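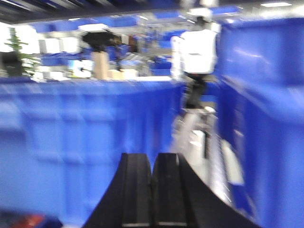 Contra la caja de cartón

Lo escribo deprisa porque llevo dos semanas discutiéndolo de viva voz y ya me cansé de repetirme. Las cajas de plástico azul, las grandes, las de pared acanalada y borde grueso, son lo mejor que le puede pasar a un almacén pequeño. O a un trastero. O a una casa donde se guarda demasiado. Y sin embargo seguimos comprando cartón como si fuera gratis.

No lo es. En octubre saqué las cuentas de lo que se había ido en cartón, cinta y etiquetas en el local de Dillurton, donde guardamos vajilla y mantelería de alquiler. 2.154 cajas en un año. Casi todas para un solo viaje, ida y vuelta, y a la pila de reciclar con el fondo vencido. Me dijeron que el cartón se recicla. Sí. También se recicla la caja de plástico cuando por fin se parte, y entre medias ha hecho viajes durante años.

Primera objeción, siempre la misma: son feas. Ese azul. De acuerdo, es un azul que no pega con nada, un azul de lonja de pescado. Pero se ve. Entras en un local medio a oscuras, buscas la caja y la encuentras, mientras que el cartón se confunde con el palé, con la pared, con el otro cartón. A mí me gusta, además. Lo digo sin vergüenza. Hay gente que pinta la cocina de ese color y paga por ello.

Segunda objeción: ocupan lo mismo llenas que vacías. Esta es más seria y no la voy a despachar con una frase. Una caja de cartón se pliega y desaparece detrás de la puerta; la rígida se queda ahí, enorme, guardando aire. Las que encajan unas dentro de otras lo arreglan en parte, siempre que alguien las meta unas dentro de otras, y ese alguien suele ser el último en irse y el que menos ganas tiene. En Dillurton acabamos con una regla bastante bruta: caja vacía, caja anidada, y quien la deje suelta en el pasillo la recoge al dia siguiente antes del café. Funciona a medias. Mejor que antes.

Y ya que ha salido el pasillo. De esto se habla poquísimo y a mí me parece el centro del asunto. Dos filas de cajas grandes, una enfrente de otra, y lo que queda en medio es lo que de verdad usas: por ahí pasas, por ahí giras con los brazos ocupados, por ahí se agacha uno a buscar la servilleta que se cayó. La tentación es comerse ese hueco. Una fila más, total, si cabe de lado. No cabe de lado. Cabe la persona sin nada en las manos, que en un almacén es la persona que no está trabajando.

El cartón engaña mucho con eso, porque cede. Empujas con la cadera y la pared se hunde un poco, pasas, y la caja se queda torcida para siempre. La de plástico no cede. Te obliga a decidir el ancho antes de llenar, y aunque los primeros días te acuerdes de ella con cada moratón, el pasillo sigue donde lo pusiste.

Isamu Hayashi, con quien compartí local una temporada, defendía justo lo contrario. Que lo rígido te vuelve rígido, decía. Que él prefería bolsas de tela, sacos, cosas que se adaptan al rincón. Trabajaba con ropa y para ropa le doy la razón. Para platos no. Metí una vez treinta platos hondos en una bolsa de las suyas, con trapos entre medias, muy apretaditos, y prefiero no contar cómo llegó aquello. Él seguía diciendo que los había envuelto mal. Puede ser.

Luego está lo de la limpieza. Una caja de plástico se lava. Manguera, cepillo, boca abajo al sol. Las costillas de la pared agarran polvo, eso es verdad, y hay que pasar el cepillo a lo largo y no de través, que si no se queda la porquería en la esquina. Pero se lava. El cartón que se mancha de aceite se queda manchado y huele, y en el montón siguiente ya huelen todos los manteles. Quien no haya devuelto el dinero de una mantelería por el olor que no me venga con lo del encanto de lo sencillo.

Precio. Aquí me suelen callar, o lo intentan. Las de Gosska son caras, carísimas para lo que son, y las de Balasmont más baratas pero con el asa más cortante — a partir de cierto peso se te clava en los dedos y acabas cargando desde abajo. Probé las dos. Me quedé con las baratas y con guantes. De segunda mano salen mejor todavía, si no te importa que lleven el borde mordido y la etiqueta de otro pegada con un adhesivo que no hay disolvente que levante. Tengo varias que ponen ICHIKAWA en un lateral y no sé si era una pescadería o un mayorista de flores. Aguantan igual.

Lo que no defiendo es la tapa. Comprar tapas es tirar el dinero. Se pierden, se rajan por la bisagra, no cierran con el contenido un dedo por encima del borde, y el contenido siempre está un dedo por encima del borde. Una tela encima y listo. Una toalla vieja.

Tampoco digo que haya que tirar mañana todo el cartón que uno tenga. Gástalo. Para lo que sale y no vuelve, un envío, un regalo, una mudanza ajena, el cartón es perfecto. Mi pelea es con el cartón que se queda a vivir. El que lleva en la estantería desde la última mudanza, con tres rotulos tachados y uno sin tachar que tampoco dice lo que hay dentro.

Cambiad aunque sea dos. Las dos que más se mueven, las que bajáis y subís todas las semanas. Azules, verdes, me da igual el color, aunque las verdes que he visto tienen el fondo más blando y yo no les metería platos.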